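首页 笔记 木工间 材料 旧记录 搜索

拼板接缝复查:台阶、湿度、胶线

2019年7月18日

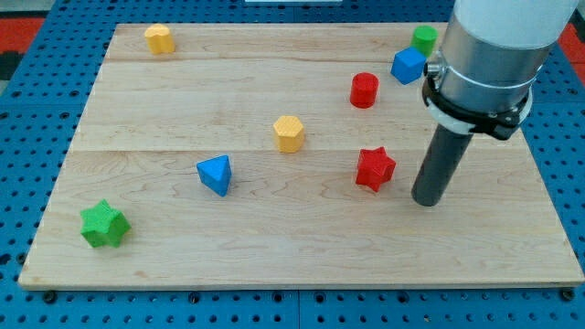 Joaquim Vieira 看完上一版记录后回了一句:接缝摸得出来,先别怪胶,先查木料在拼之前放了多久,再查端头和中段是不是同一个读数。他还说,去年 December 那批板端头也起过台阶,当时重刨了一遍就交出去了,原因没有人写下来。

翻了旧记录,确实没写。只有一行“端头修平,已交”,没有含水率,没有胶的批次。这次从头记。

一、问题

三条料平拼的浅色硬木板,刨平砂光后接缝两侧齐平,指甲横划无感。存放一段时间后再划,部分接缝能感觉到台阶。端头比中段明显,同一条缝的两头也不一样。板面没有开裂,胶线没有张口,透光检查不见光。功能上不影响用,但上清漆之后斜光下看得出来,客户会退。

要分清的几种情况:

胶线本身凸起,两侧木面仍然齐平。手感是一条细棱。
一侧木面高于另一侧,胶线跟着斜过去。手感是单向的,从低往高划有阻力,反过来划没有。
接缝两侧同时下陷,形成浅沟。这种多半是砂光太早,胶里的水分把缝边木料胀起来,砂平以后水分散掉,缝边缩回去。

以前三种都写成“台阶”,所以旧记录不能直接拿来比。以后分开写:棱、阶、沟。本页以下按这个用词。

二、材料

木料从 Yousafzai 进,标的是窑干。到货时外层料和垛心料颜色接近,纹理都算直,径切和弦切混在一起。混切这一点到货单上没有注明,是锯开以后看端面才知道的。Hina Satti 在端面上用铅笔标了年轮方向,后面分组全靠这个。

胶用 Wirar 的白胶,同一桶,没有加水。桶盖内侧有一圈干皮,取胶前剔掉了。刷子用过以后泡在水里,再用之前要甩干擦净,这一步之前做得随意,刷子带水会把局部胶稀释,应该算进变量里。这次改用刮板,不用刷子。

湿度计是 Vistine 的,挂在料架旁边。表放在料架一侧,读数只代表那一侧。窗边和门边没有表。

三、存放条件

料架所在位置相对湿度控制在 50%。除湿机夜里不关。压胶台在另一头,靠门,没有单独控制,门开着的时候和走廊通气。料从架上取下来到压完胶,中间这段时间实际处在门边的空气里。

这个问题以前不觉得大,料拿过来就涂胶,停留时间短。但这次有一组料开好以后在台上过了夜,端面没有封,第二天直接拼。后来起阶最明显的恰好是这一组。单凭这一点不能下结论,同组还有别的不同(见第五节),先记着。

成品板的存放:平放,下面垫木条,垫条上下对齐。板上不压重物。有一块板直接平放在台面上,底面不通气,上面敞着,后来整板向上翘,四角离台。这块不计入接缝统计,翘曲原因清楚,上下两面失水不均。翻过来放,底面敞开,翘度回去了一部分,没有完全恢复。

四、工序

1. 开料。留余量,端头多留。开完立刻在端面标号和年轮方向。

2. 平刨取基准面,再取基准边。靠山每次换料前用直角尺复核。靠山偏一点,两条料相邻边如果一正一反过刀,角度误差可以抵消;如果都同面过刀,误差相加。以前没有规定,现在规定相邻边一正一反,端面用铅笔画箭头。

3. 干拼。不涂胶,手压合,逆光看缝。允许中段有极细的光,端头不允许。端头透光的退回重刨。这条 Vesela Begović 坚持要写严,她的看法是夹子能把端头压合,但压合以后应力一直在,端头又是失水最快的地方,两样加在一起,早晚要显出来。

4. 涂胶。两侧边都涂,刮板刮匀。合缝后全长应有细小胶珠挤出。某一段没有胶珠,拆开补胶,不要靠加力挤。

5. 夹紧。每块板 4 把夹子,上下交错。先轻夹,用手摸接缝,高的一侧用胶锤隔木块敲平,再加力。端头处另用小夹横跨接缝压齐,中间垫蜡纸,防止粘住。

6. 清胶。胶呈皮状时用钝铲刮,不用湿布擦。湿布把稀胶抹进木纹,上漆以后发花,而且给缝边补了水,正是第一节所说的沟的来源。

7. 松夹后竖放,两面通气。不得当天刨光。

8. 刨平,砂光,记录。

第 7 步以前写的是“干透后刨光”,没有给时间,各人理解不同。有人松夹后隔一晚就上刨,有人放得更久。这批沟最深的板就是隔一晚刨的。

五、分组

甲组:年轮方向相间排列,料随取随拼,松夹后充分放置再刨。
乙组:年轮方向相间排列,料开好过夜再拼,其余同甲组。
丙组:年轮方向不管,按颜色配,其余同甲组。
丁组:同甲组,松夹后隔一晚刨光。

每组 3 块。数量少,只能看趋势。乙组里有一块的中间条是径切,左右两条是弦切,这是分组时的疏漏,Sze-wing Kuo 复查端面时发现的,已在该板编号后加注。乙组起阶最明显的板就是这一块,所以过夜和混切两个因素在这块板上分不开。

六、观察

甲组:接缝手感齐平,斜光下看得到胶线,颜色略深,无棱无阶。其中一块端头有轻微的棱,砂一下即去,隔几天再摸没有重新出现。

乙组:端头有阶,单向。中段齐平。混切的那一块阶一直延伸到离端头较远处,径切条低,弦切条高。其他两块只在端头。

丙组:拼出来颜色最好看,丙组做的时候大家都说这样配最省事。放置后一块整板微拱,接缝没有阶,拱的方向与年轮方向一致。另外两块正常。若只看接缝,丙组不比甲组差。拱的那块夹回平台,松开又拱。

丁组:全部有沟,全长均匀,端头不比中段重。漆前不易看出,手摸可以感觉,抹一层稀漆之后斜光下非常明显。重新砂平以后没有再出现,说明水分已经散尽,这种缺陷可以返修,代价是板薄一层。

没有一块出现明显的、贯通全长的胶线凸棱。以前有人怀疑是 Wirar 的胶蠕变,这批看不支持。但存放时间还短,气温也没到最高的时候,先不划掉。

七、讨论

厚度方向的胀缩,径切和弦切不一样。同一块板里两种料混用,湿度一变,厚度变化不等,接缝处一定出阶。这一条不用试验也知道,问题在配料时没有看端面。配料的人习惯看面不看端,颜色和纹理顺就配在一起。改法简单:先按端面分堆,再在堆里配颜色。

端头先于中段变化,也是常识。过夜的料端面敞着,端头已经和中段不在一个含水率上,这时候刨边拼合,得到的平是端头那一刻的平。等端头回到和中段一致,平就没有了。按这个推,端头应先变高还是变低,取决于门边当晚比料架湿还是干。那一晚门边没有读数,所以方向对不上,只能承认缺数据。

Tanveer Sethi 不同意把乙组全归到过夜。他的意见是小夹压端头时垫块不平,把一侧压低了半丝,松夹以后慢慢弹回。他翻出那天用的垫块,一面确实有干胶疙瘩。垫块已经铲平重刨。这个解释能说明端头单向的阶,不能说明混切那块的阶为什么延伸到里面。两种说法都留着。

关于板厚:薄板更敏感还是厚板更敏感,这次没有试,几块板厚度一致。厚板绝对变化量大,薄板更容易拱,印象如此,没有数。

关于封端:Vesela 提过把端面涂蜡,开料后立刻涂。蜡的问题是后面要切掉,不切干净会影响上漆。余量够就没问题,余量不够就不能用。另一个办法是端头裹塑料膜,过夜够用,拆起来也快。膜要裹紧,松着裹等于没裹。

八、测法

手感不能写进交货单。试过几种:

直尺加塞尺。横跨接缝放直尺,塞低侧。最薄的塞片都塞不进去的阶,手指仍能感到,所以这个办法下限不够。

百分表。表座架在高侧,表头从高侧推过接缝,读差值。表座底下有灰会跳数,每次推之前要擦。重复 3 次,取中间值,不取平均。推得快慢对读数有影响,慢推为准。这个办法可行,以后照此。

铅笔斜涂。软铅平着在接缝上抹一道,有阶处低侧边上留白。定性很快,适合干活时随手查,不留数。缺点是浅色料上铅粉不容易擦净,要在最后一遍砂光之前做。

斜光。灯放低,贴着板面照。对沟最灵,对阶次之,对颜色差会误判。胶线颜色深,初看都像沟,要换到对面再照一次,两面都有暗线而且不移位的,是颜色。

九、要改的

配料先看端面,径切弦切分开堆放,堆上挂牌。
相邻边一正一反过刀,端面画箭头。
料开好当天不拼的,端头裹膜放回料架,不留在压胶台。
压胶台那一头加一只 Vistine 的表,两只表先并排放一段时间对数再分开挂。
垫块每次用完看一眼,有干胶铲掉。
松夹后的放置时间写成具体数字,贴在夹具架上。数字等下一轮定,先按甲组的做法执行。
旧记录里“台阶”一词不改,旁边加问号。

十、没做的

Losgate 那边要的一批台面板,尺寸比这次大,条数也多。本页的结果能不能照搬,没有把握。接缝多了,每条缝上的夹紧力分布不一样,中间的缝容易缺力。Sze-wing 建议分两次拼,先拼成小块,刨平,再合成大块。这样刨床过得去,总工时要增加。Joaquim 认为一次拼完,用弧形压条给中间加力即可。弧形压条旧的那副变形了,要重做,弧度按谁的算还没说定。

胶的开放时间在夏天变短,大板一次涂完再合,先涂的缝可能已经结皮。结皮的缝夹紧后外观正常,强度不足,敲断看断面才知道。断面应在木里,不应在胶面。下一轮每组多做一小段废料同时拼,专门用来敲断。

漆后的复查还没有。甲组和丙组各留一块不上漆,对照用,放在料架顶层,编号朝外。丁组砂平返修过的那几块已经上了头遍清漆,等干透再用斜光看。

Hina 问混切那块要不要锯开,量接缝附近的含水率。要锯,但先把百分表读数补齐,端头、中段都要,补完再锯。读数写在下一页。

上一页 下一页 返回目录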